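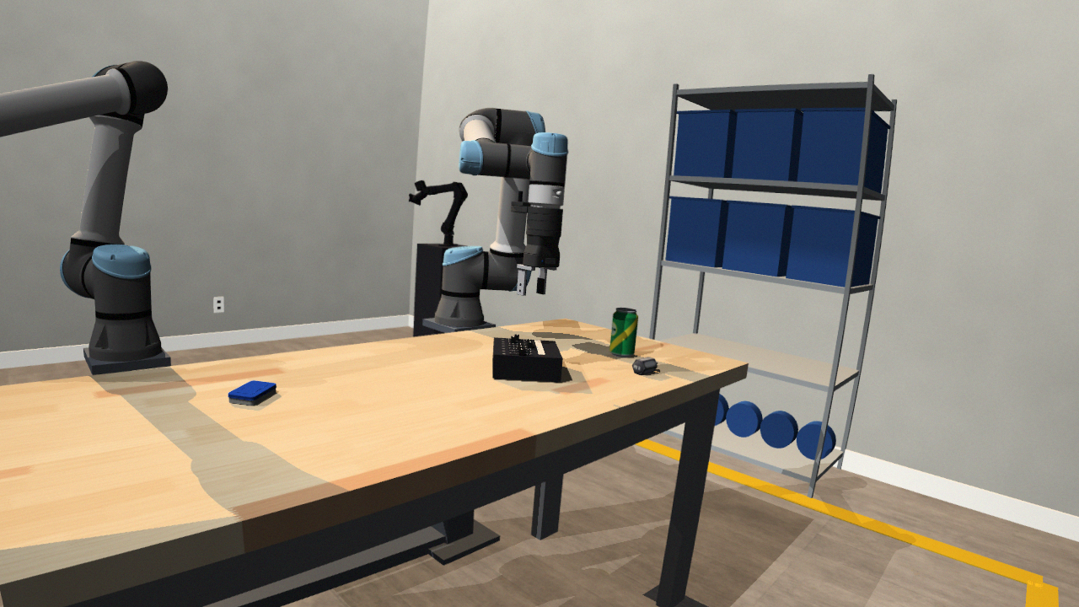

Issue 13, p. 7

Hustine: The Ferry Toll Glitch and Other Questions You Keep Sending Us
Compiled by Morfudd Lloyd from the letters pile. Last revised 2018-12-23.

What is the ferry toll glitch?

A way to cross from Rosenthal to Grorness without paying, and to be paid for the trouble. The ferryman checks your purse when you talk to him but takes the money when the boat docks. If you get your purse below the fare in between, the game subtracts the fare anyway, panics, and hands you 3,715 coins. It has never explained why it likes that number.

How do I do it?

Stand on the Rosenthal pier with at least enough for the fare. Talk to the ferryman and say yes. During the two seconds when he turns to untie the rope, open the menu, go to Donations, and give everything you own to the Temple of the Patient Heron. Close the menu. Sit through the crossing. You can't skip the crossing. Many of us have tried.

I gave my money to the temple and the ferryman threw me off the boat.

You opened the menu too early. He checks your purse a second time on the first frame of the turn, so wait until you can see the back of his hat. The temple doesn't do refunds.

Can I repeat it?

Yes, with a catch. The toll resets only when you sleep at an inn, and there isn't one in Grorness until you clear the well quest. Before that you have to walk back over the pass, which takes longer than earning the money would have. Gonzalo Sotomayor did it seven times in one evening and wrote to tell us so. We wrote back to ask if he was all right.

Does it work on the way back?

No. The Grorness ferryman wants his fare up front. He is the only competent person in the game.

Which versions does it work in?

The original release and the July patch. In the later patch the donation menu is grayed out whenever a ferryman is on screen, including the retired one who sells turnips in chapter four. If you're wondering why you can't donate near the turnip man, that's why.

Will it corrupt my save?

The glitch alone won't. Saving on the boat while your purse is below the fare will, and in an unusually spiteful way: the file loads fine, but every shopkeeper thinks you're the ferryman and asks when the next boat leaves. Save on the pier before, save in Grorness after, and leave the menu alone while you're at sea.

Can I use it to skip the well quest?

This is a different trick, usually called the bucket skip. Behrouz Dehghan found it while trying to get his character unstuck from a goat. You need the empty bucket from Rosenthal, the goat, and a tolerance for failure. Drop the bucket against the goat's flank, pick it up while the goat is turning, and the game counts the well as visited. The quest then finishes when you next talk to the mayor, who thanks you for your courage.

The goat isn't there.

It only turns up in daylight. Some people also lose it by finishing the cheese errand first, after which the goat moves indoors and can't be reached by any means we know of.

Is it worth skipping the well?

If you've done it before, yes. If you haven't, the well has the second-best music in the game and the Tin Lantern, which you'll want in the Plaltotau mines. Without the lantern the mines are completely dark. You can still get through by following the left wall and apologizing to whatever you bump into.

Somebody told me you can recruit the ferryman.

Somebody told us that too. There's an unused portrait for him in the files, and he has a full set of combat stats, including a magic score higher than the wizard's. Nobody has got him into the party without editing the save. Hywel Howells maintains that it takes 13 crossings in a row without opening the menu. We made it to nine before the cat stood on the power strip, and there has been little appetite for a second attempt.

Are these tricks allowed in speedruns?

The toll glitch is allowed in any-percent and banned in glitchless, as you'd hope. The bucket skip is allowed in both, after a long argument over whether a goat is a glitch. Sibusiso Ngcobo keeps the current rules on the forum, pinned at the top of the Hustine board. Read them before you submit a run, and please read them before you write to him.

I found something that isn't on this page.

Send it in. Tell us which version you're playing, what you were carrying, and which way you were facing, because in this game it does sometimes matter. Video is nice. Reports that read only "boat broke" go in a separate folder, and it's a big folder.

Next page: Plaltotau mines, complete item list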